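README for the Vellstead picking cell
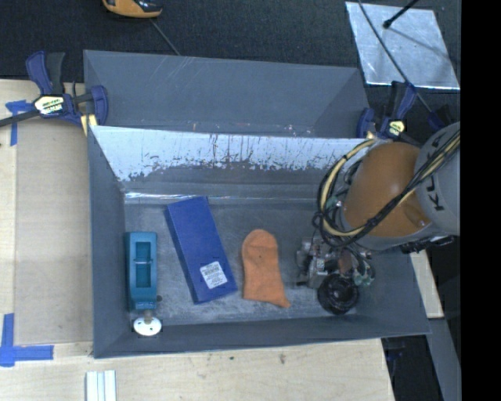 Maintained by Marina Chrysikopoulos. If you change something in the cell, please change it also in this file.

What this file is for

The cell has one arm with a suction tool and two gray bins. The file tells how we set it up in the morning, how we look after it, and what to do when the vacuum becomes weak. It does not explain the picking software. For this, read the notes in the Gorus folder, especially the part on restart after a stop.

Words we use

Front bin: the bin beside the work table. The arm picks here first.
Rear bin: the second bin, behind the front one.
Tool: everything below the last joint, so the bracket, the fittings, the thin tubes and the cup.
Loop: the bundle of cables that goes around the arm.

Morning setup

1. Look at the bins before you switch on the power. Both must touch each other along the rim. If there is a gap, loosen the bar clamps, push the bins together and tighten again. Tighten by hand only. Callum once used a wrench for this and we had to buy a new clamp.

2. Compare the front bin with the blue tape. The tape is our mark for the position and it is not very exact, but if the bin is clearly away from it, the saved positions are wrong too. Do not move the tape to fit the bin.

3. Switch on the controller and wait for the ready message. Then open the air.

4. Move the arm to the park position at low speed. Keep one hand on the stop button and watch the loop. It has to follow the arm freely and must not catch on a clamp.

5. Run the check program "rakik_touch". It brings the cup above four points of the front bin floor and stops at 30 mm each time. Measure with the plastic gauge. When one point is wrong by more than the thickness of the gauge tip, do the bin calibration again.

6. Put in the test objects. We always take something soft, something flat and something with a hollow on top, for example one sock, one closed box and one plastic piece. Lay them apart for the first run. The sock is the difficult one, as air goes through the fabric.

The cup

The cup is a wear part. We change it after 740 picks on mixed objects, or earlier if the lip has a cut. The number comes from our own log, so for a different cup you must find your own.

To change it:
- Park the arm and close the air. Wait until the gauge shows zero.
- Hold the metal part above the cup with two fingers and pull the cup down while turning. Do not pull on the thin tubes.
- Wipe the seat with a dry cloth.
- Push the new cup on until it stops. Run rakik_touch again, because a new cup sits a little lower than an old one.

Spare cups are in the Nikolovski drawer, left side. Write in the log when you take the last one.

Cables and tubes

Once a month we check every tie on the loop. A tie should hold the cables together but you should still be able to turn it with a finger. If it is too tight, the cables rub and the outer skin opens. The last time this happened in December, and the fault looked like a software problem for two days.

The loop needs enough length for the wrist to turn fully to both sides. When you put new ties, turn the wrist slowly by hand control to both ends before you cut the tails.

Weak vacuum

Check in this order:
- Cup lip, for cuts and dust.
- Fittings. Push each tube in and pull lightly. A tube that comes out must be cut straight and put back.
- Filter. Change it if it is gray.
- Sensor value. With the cup closed on a clean flat box the software should show 215 or higher. At 151 or lower it refuses to pick and gives the message "no grip".

Between these two values the cell still works, but it drops heavy boxes. We do not record runs in this condition.

Cleaning

The bin floor gets scuffs and they do no harm. Dust is worse. Vacuum both bins at the end of the day and wipe them with a damp cloth, no solvent. The shiny places on the bin walls sometimes disturb the depth image. We tried matte spray once and it came off on the objects, so please do not repeat this.

Known problems

- After a stop in the middle of a pick the arm may start again with the air still on. Close the air first.
- The right clamp is near the arm. Do not add saved positions lower than the rim on that side without a slow test.
- rakik_touch does not check the rear bin. Callum Halliday is working on it.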